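Grovum Household Survey: notes to the data

What the files are

Answers from 2,060 households in Grovum, collected by paper form and by web form, on how people store food at home and what they end up throwing away. There are 2 tables. The first, households, has a row per household. The second, discards, has a row per item that somebody wrote down in the two-week diary. The join key is hh_id. Read the rest before you plot anything, especially if you plan to put a percentage in a headline.

Where it came from

The form was drawn up by Ouazzani, a small survey shop in Anholm that mostly does work for housing companies. It shows. The questions on kitchen size and storage are careful and hard to misread. The questions on food are vaguer, and "leftovers" is never defined. I have asked for the pilot notes and was told there was a pilot. I have not seen them.

Diaries went out in September. That means garden produce is all over the discards table (there is a lot of squash), and I would not stretch any of it to cover a whole year. People have done so already with an earlier release and got a squash problem that Grovum does not have in March.
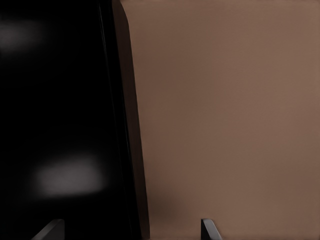

Response rate

The cover letter that came with the data gives 98 percent completion. I don't believe it, at least in the way most readers will take it. It counts households that sent back any page of the diary, out of those that had already agreed to take part. How many were asked in the first place is not recorded anywhere I can find. If you need a true response rate, this file can't give you one.

Known problems

Weights are in grams, except where they are plainly in ounces. The unit column was filled in afterward by a script and is wrong often enough that I left it out of the cleaned version. It is still in the raw one.

The field storage_type has 13 codes. Code 9 is "other" and code 12 is also "other". The two were used by different typists and can be merged.

Web answers are longer than paper answers and report less waste. Maybe web people waste less. Maybe they got bored on day four and clicked "nothing today" - the form made that very easy.

The column clamex_score is a "freshness awareness" rating made by Clamex from five of the answers. The formula was not supplied. I kept the column so that older tables can be checked against it, and I would not use it for anything else.

Missing values

Blank means no answer. Zero should mean zero, but on paper forms a dash was sometimes typed in as 0. Treat zeros from paper with suspicion.

Use

Free to use and share with a link back to these notes. Household income was dropped before release, so please don't write to ask for it. Corrections are welcome, with the hh_id and the file version.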